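Market Garden & Small Growers Board > Seed Saving > Saving squash seed when the neighbours grow squash too

kale_yeah
Started 20 January 2003

I'm planning the beds and want to keep my own seed from a buttercup squash I've grown out for a few years. Trouble is the new people over the fence have declared for pumpkins, in quantity. My half acre is long and skinny, so wherever I put the buttercups they can practically shake hands with the neighbours'. Do I need to hand pollinate the lot, or can I plant at the far end and trust to luck? Every book gives me a different isolation distance and I've stopped believing any of them.

Prernden
Find out what species the pumpkins are before you do anything. Buttercup is Cucurbita maxima. If they're growing ordinary jack-o'-lantern types, those are pepo and you can go back to bed. If they're growing the giant show ones, those are maxima and the bees will make you something with the flavour of a wet phone book.

kale_yeah
They said "big ones, for the fair." I have a sinking feeling.

Prernden
Maxima. My condolences.

Dolores Fitzsimmons
Hand pollinate. It's a few minutes a morning. Tape the male and female blossoms shut the evening before they open, just as the tips go orange. Next morning pick the male, peel off the petals, open the female, dab, and tape her up again. Tie a bit of coloured wool on the stem so you know which fruit is yours. Wool stretches as the stem thickens, string doesn't. Do it early, before the heat, and do more than you think you need because the plant will drop a few out of spite.

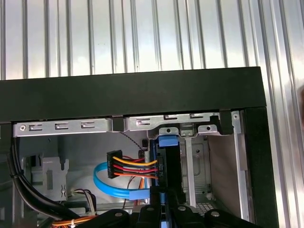

Dolores Fitzsimmons
Second post because I forgot the drying. Fully ripe fruit, then leave it sitting in a cool room for a couple of months so the seed finishes off. Rinse it, spread it one layer deep on a plate or a screen, stir it every day. Not paper towel, unless you enjoy planting paper towel. Ours go on an old window screen, and anything stiff with slots or holes punched through it would do for airflow, even metal strips like the ones in there along the top of that computer case, if you laid cloth over. A seed is ready when it snaps. If it bends, leave it be.

Brannigan_F
I'll be the one to disagree. I've saved maxima for 15 years with other people's squash all over the road and never taped a blossom. Big block of plants, take seed from the middle of it, cull anything odd. Bees are lazy. They work one patch and go home.

Prernden
Fitzgerald, we've had this out before. You also told us your hubbards had "gone a more interesting shape."

Brannigan_F
They had. I sold every one. 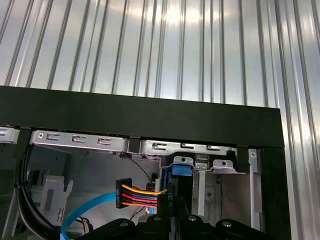

Prernden
Selling them at a stall in the fall is one thing. Kale wants to keep a variety true, and a block in the middle of a skinny half acre is still a block beside a fence. Squash bees go wherever the flowers are, and a competitor growing giants has flowers the size of salad bowls.

Imani F.
Could you just talk to the neighbours? We had this with corn. They planted theirs 15 days after ours and we never had a crossed cob. It cost me a jar of pickled beets.

Dolores Fitzsimmons
Works for corn, Imani, where the tassels are done in short order. Squash flower until the frost shuts them up. You'd get a head start of a week or two and then it's a free-for-all. Mind you, if Kale tapes the first flush before the neighbours have anything open, that's belt and suspenders.

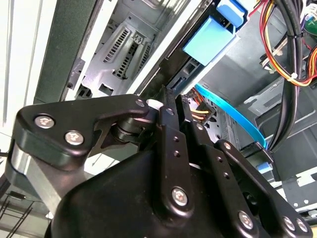
Imani F.
Fair. The beets were good for relations anyway.

okafor_e
How many plants should you be saving from? I've read that squash don't mind inbreeding much, but I'd rather not bet a variety on one vine.

Dolores Fitzsimmons
Six at the least, more if you have the room. Squash are forgiving. I've known people bring a line back from 2 plants and it was fine, but I wouldn't do it on purpose.

Brannigan_F
See, and I keep from a whole row. Nobody ever gives me credit for my population size.

Prernden
Your population includes half the township's zucchini.

Brannigan_F
Zucchini is pepo. You just said so yourself, more or less. It can't cross with mine.

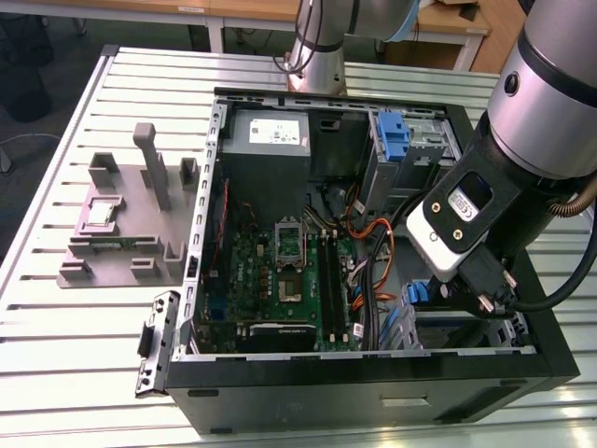 Prernden
Fine, I'll give you the zucchini. I'm keeping the hubbards.

okafor_e
Is masking tape all right for the blossoms? I tried clothes pegs last summer and the earwigs moved straight in.

Dolores Fitzsimmons
Masking tape is what I use, the cheap stuff. Painter's tape lets go in the dew. Earwigs get in regardless.

kale_yeah
OK. Taping the early ones, wool on the stems, seed from as many vines as I can manage, and I'll ask over the fence what exactly they've ordered. Starting indoors in May, so I have time to grovel. Does it matter which male I use, same plant or different?

Dolores Fitzsimmons
Different plant if you can. Two males to a female if they're looking stingy with the pollen.

Brannigan_F
Or let the bees do it.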